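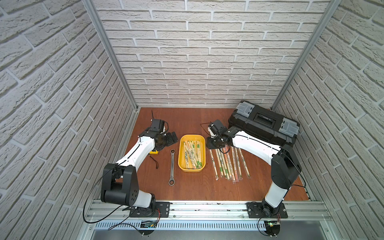

November 9, 2025

I changed four things about my stream this fall and wrote down what each one did. The channel is small, it runs three evenings a week, and it shows one game, Jamholm, a railroad game with a lot of thin lines and slow panning. The platform is Flivarberg. Most of the setup advice I could find is written for shooters and for people with much better upload speed than mine, so these are the notes I wanted when I started.

## Bitrate

The encoder is set to 3,000 kbps, constant. I had it higher for most of the summer. My line can carry more on paper, but the upload rate sags in the evening, and a sag of a few seconds is enough to drop frames. Dropped frames at the encoder end hurt every viewer. A slightly softer picture hurts the ones on large screens, and only in certain views.

Jamholm is an unusual case. The map view is almost still, which costs the encoder nearly nothing. The trouble comes when I zoom out over a rail yard and pan. Every track is a one-pixel line at an angle, and the whole field moves at once. At the lower bitrate this turns to mush until the pan stops, then sharpens. I now pan more slowly and stop before I talk about anything on screen. That did more for readability than any encoder preset I tried.

I also dropped the output to 30 frames per second. The game's simulation doesn't update any faster than that in a way a viewer would see. Halving the frame count gives each frame a bigger share of the bits, and the yard view improved right away.

## Keyframes

The keyframe interval is 2 seconds, set by hand. My encoder's default is automatic, and automatic let the interval stretch out when the picture was still, as it is for long parts of this game. The effect was that new viewers sometimes waited on a black player before the picture came up. A fixed interval fixed it. There is a small cost in quality at the same bitrate, and I can't see it even when I compare recordings side by side.

If you stream something with long static shots — card games, strategy maps, a text editor — check this setting first. Mine had been wrong for over a year, and no warning in the software pointed to it.

## Audio

I run three audio tracks: one mixed track that goes out live, one with only the microphone, and one with only the game. The last two exist only in the local recording. They have saved me twice, once when a train horn sat on top of a sentence and once when the game music got a recording muted.

Levels are set with the microphone peaking near -6 dB and the game well under it. I use a compressor with a low ratio and a noise gate that opens early. The gate used to clip the first consonant off sentences when I had been quiet for a while. I lowered the threshold, and now the desk fan gets through on warm nights. I prefer the fan.

The one thing I haven't solved is keyboard noise. Moving the microphone closer and turning the gain down helped. Putting it on a separate arm, off the desk, helped more. What remains is mostly the space bar, which in Jamholm is pause, so I hit it constantly.

## Recordings and the retention window

Flivarberg keeps past broadcasts on my account tier for 7 days, after which they are deleted. The help page says seven days. The deletion is done by the hour, 168 of them from the moment the broadcast ends, and not at the end of the calendar day. I lost a stream to this. It ended in the afternoon, I meant to download it on the evening of the last day, and it was already gone.

So now I record locally as well, to a separate drive, at a higher quality than the live output. The encoder on my graphics card can handle both sessions at once. The local file is written in a container that survives a crash and is remuxed afterward, which takes less than a minute. If you record straight to MP4 and the machine goes down, you may lose the whole file. Change that before you change anything else in this section.

The naming scheme is date, game, and a short tag for what happened: a new line, a timetable rebuild, a derailment. I tried keeping a spreadsheet next to the files and stopped after a month. The tags are enough to find things.
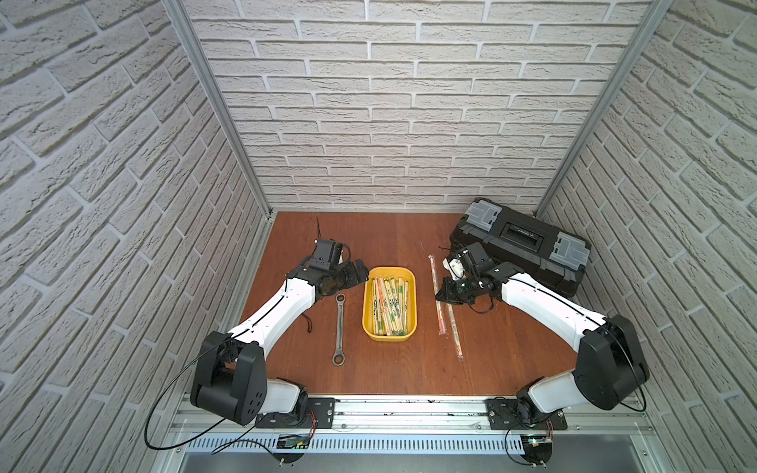
Storage fills faster than I planned for. I keep the full recording until I've cut it, then keep the cut and the microphone track. Full recordings that never get cut are deleted at the end of the following month. I expect to move that up in December, when I usually stream more and the drive will run short.

## Chat tools

I use Nidard for chat moderation and logs. It does two jobs I care about: it holds first messages that contain a link, and it exports a plain text log with timestamps. The timestamps are relative to stream start, so they line up with the recording with no math. When somebody asks a good question about signals, I can find the spot later by searching the log.

I turned off everything else it offers. The points system, the timed reminders, and the sound commands all produced messages that nobody answered, and in a slow chat they pushed the real messages off the overlay. With them off, a question stays on screen long enough for me to finish a sentence and read it.

The alert overlay was also costing more than it should. It is a browser source, and it was rendering at the full canvas size and full frame rate all the time to show a box in one corner every so often. I cropped the source to the box and capped its frame rate. The load on the graphics card went down enough to see in the monitor, and the encoder stopped reporting skipped frames in busy yards.

## Money

A short section, as there isn't much of it. Payouts from Flivarberg go through Spahić, which holds the balance until it passes a minimum and then sends it at the start of the next month. The number on the channel dashboard is the gross figure. The number that arrives is lower, after the platform's share, the transfer fee, and currency conversion. I record both, on the date the money arrives and not the date it was earned, and I file the statement PDF with it.

It covers the game's expansions and part of the internet bill. I did look up my own channel on one of those sites that guess what streamers earn. The guess was far too high. As far as I can tell it takes the follower count and multiplies by something, and most of my followers have never been present for a stream. Average viewers would be a better base, and paid subscriptions a better one still, but the second isn't public.

## Still open

- The second monitor flickers when the encoder starts. Different cable, same result. Next is the refresh rate, as the two monitors don't match.
- The game's interface text is too small on a phone. There is a scale setting, but at the next step up the timetable panel covers the minimap.
- I want a scene that shows the timetable alone, full width, for the parts where I'm only editing departures. The panel can't be undocked, so this would mean a cropped and scaled copy of the game capture. I tested it once, and the text came out blurry with the default scaling filter. There are other filters to try.
- The stream starts with five minutes of a waiting screen out of habit. The recordings all have to be trimmed because of it. I'll try starting cold next week and see how many people ask what they missed.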